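Since October I am the person who looks after the cups. This was not a plan. I only said one time, near the end of a meeting, that the coffee corner looks sad, and Clive Rowbotham answered that I was welcome to improve it. So now I improve it.

Before, our paper cups lived in the plastic sleeve they are sold in. Someone tears the sleeve at the wrong end, the cups slide out on the shelf, and by the afternoon half of them have been touched by many fingers. I do not like to drink from a cup when I don't know who had his thumb in it. Maybe I am too careful, my sister says so, but I think many people feel the same and are only more polite than me.

I started by looking at the cups themselves, which I had never done in my life. When you turn one on its side you find more work in it than you expect.
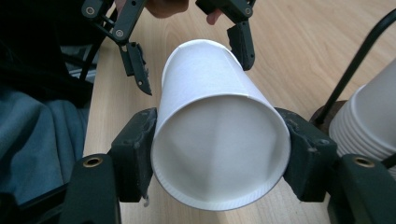
The bottom of a white cup, with the rolled edge where it meets the wall.

The base is a separate round piece of paper, and the edge of it is crimped together with the side wall. There is also a seam that goes along the wall. My grandmother always told us to turn the seam away from the mouth when we drink, and I still do it, even with a good cup.

After this I read too much about sizes. The sleeves we get from Dridero hold 20 cups, and the ones from the shop in Lellstead hold more, but the rim is a little different and the two kinds do not sit well inside each other. If you mix them, one cup gets stuck, and then you pull and get three. I can recommend to choose one kind and stay with it. We did not do this, because we still had brown ones left from last year and I don't want to throw away good cups.

Then I had to decide which way they should stand. In my family cups are kept with the mouth down, so the dust cannot go in. Jamie Birkett says mouth up is better because you can take one by the outside wall and never touch the rim. We discussed this for a whole lunch! I think we are both right - it depends on how long the cups have to wait. For an open shelf I still prefer mouth down.
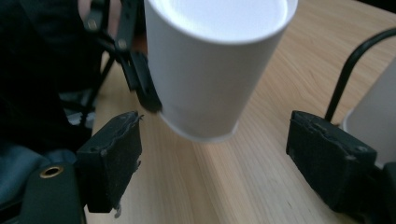 The other question is how to take a cup from the pile. Most people put two fingers inside and pull, and this is exactly what I would like to stop. It is better to hold it low on the wall and turn it a little. It comes free more easily, and the part that goes to your mouth stays clean. I wrote this on a small card, very friendly, with a smile drawn on it. The card was gone after five days. I made a new one.

For the holder I looked at four different models. A tube on the wall was the most practical, but I was not allowed to drill. One was acrylic and showed every finger mark. One was so light that it fell when I took a cup from it. In the end I bought one from Christodoulou, the kitchen shop near the station in Brukelen, where I went on Saturday with my big bag. It is dark brown, with a round base and curved wire arms.

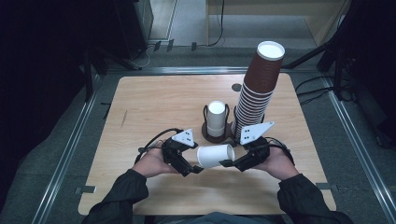 Lellstead Office Social Club - Coffee Corner

The brown cups went on the right side, and the pile is tall now. It leans a little, I know. I would like to make it shorter and keep the rest in the cupboard, but then somebody must fill it again every morning, and I can guess who. The left side is for the white ones.

Next I want to find a place for the lids. They are worse than the cups, they stick together and then they jump. If you have a good solution for lids, please write it in the comments. A drawer is not possible, we have only one and it is full of tea.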